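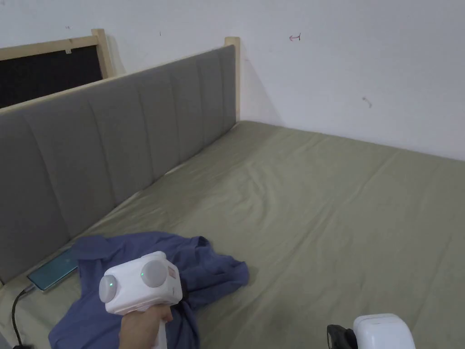

Frequently asked questions: household and shop-floor automation

The Drulside Centre for Household Automation receives regular enquiries from residents, care providers and small manufacturers about what machines can be expected to do at present. Most concern ordinary chores, and laundry is the chore raised most often. A crumpled garment on a bed, with a phone and its charging cable lying partly beneath it, is a routine matter for a person and a demanding one for a machine, which must tell cloth from sheet and leave the phone where it is.

Can I buy a robot that folds clothes?

Machines that fold a limited range of garments have been demonstrated. The Centre has not yet assessed a general-purpose household model that it would recommend for purchase. In our Corrigan trial, 600 folding attempts were recorded and 530 met the standard set by the assessors. Every attempt began with a single garment on a clear surface. Results from a full laundry basket should be expected to be lower. 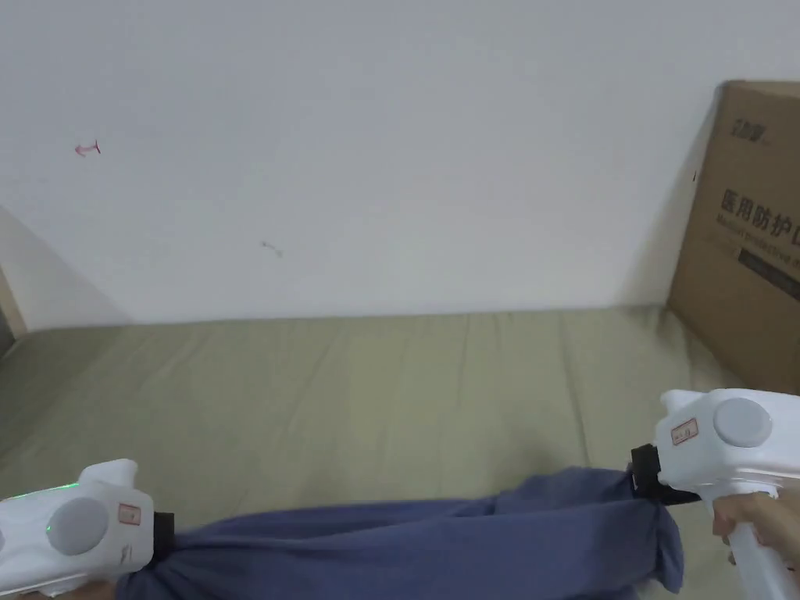 Why is cloth harder to handle than a box or a tin?

Cloth changes shape whenever it is touched. A tin has one outline that can be learned and recognised from any side, whereas a towel may present a different outline each time it is picked up. The machine must therefore judge the position of hems and corners afresh after every movement.

Which tasks are closest to being practical?

On the shop floor, moving rigid items of known size between fixed points is well established. Two manufacturers in the Pumwood program now use automated handling for cartons and trays. In the home, vacuuming and mowing are the most mature applications. Loading a dishwasher, making a bed and putting away groceries remain at the research stage in our assessment.

How does the Centre assess a folding task?

Each garment is laid out by a member of staff before timing begins. Short-sleeved T-shirts are used for the basic grade, as they have few fastenings and a familiar shape.

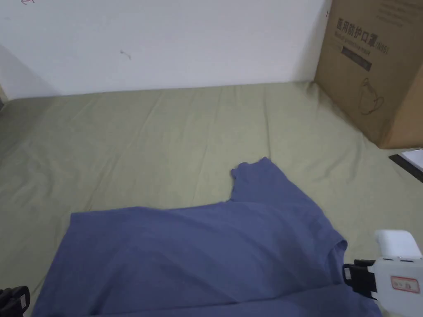 The garment is then folded to a set pattern and inspected for alignment at the shoulders and hem. The time limit at the basic grade is 75 seconds. Trousers, fitted sheets and children's wear are assessed separately, and their results are not combined with those for T-shirts.

Will automation replace laundry and cleaning staff?

The Centre does not forecast employment. Employers considering new equipment are encouraged to consult staff early and to allow a trial period of 18 weeks before altering rosters.

How may my organisation take part?

Expressions of interest are accepted each March. Application forms are available at the Drulside enquiries counter and should be accompanied by a short outline of the task proposed for assessment.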